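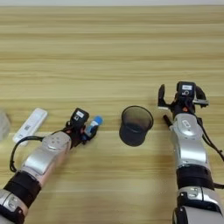

Light wood, with the grain running side to side.

Hi, and welcome to Treltano! I'm the person behind the counter, the email address and most of the sawdust. We're a small table shop (mostly kitchen and dining tables, plus the odd desk when somebody asks nicely), and I've been at it since 2000-something felt like the future.

I started out fixing up secondhand furniture in a rented garage on Banska Street. My first sale was a wobbly drop-leaf I'd sanded far too hard, and the couple who bought it came back a month later to ask if I could build them a bigger one. I said yes before I knew how – which meant a lot of library books and one very expensive mistake with a slab of cherry. They still eat dinner at it!

These days the shop is on the ground floor of the old Kwiatkowski bakery building. We've got 900 square feet, big front windows and a floor that slopes just enough to make leveling table legs interesting. The bread ovens are long gone, but on damp mornings I swear you can still smell rye.

What do we make? Our best seller is the Histov, a plain four-legged table with softly rounded corners that seats six, or eight if everyone likes each other. You pick the wood, the length and the finish. I'm a big fan of oil finishes because you can touch them up yourself with a rag on a Saturday-chore kind of afternoon, but if you've got small kids and a lot of markers in the house, ask me about the harder topcoats. I have opinions and I'm happy to share them.

We build to order, so please give us time. Things get busy before the holidays, and anything you'd like by December should be on the list by the end of summer. Delivery is free within 20 miles, and I'll carry it up your stairs too (send me a picture of the stairs first, please).

We also do repairs. Water rings, loose joints, that one leg the dog chewed – bring it in or send a few photos and I'll tell you whether it's worth the money. Sometimes it's a ten-minute job and I'll just do it while you wait.

Come by and run your hand over a few samples. The door sticks, so give it a good push, and there's usually coffee on in the back.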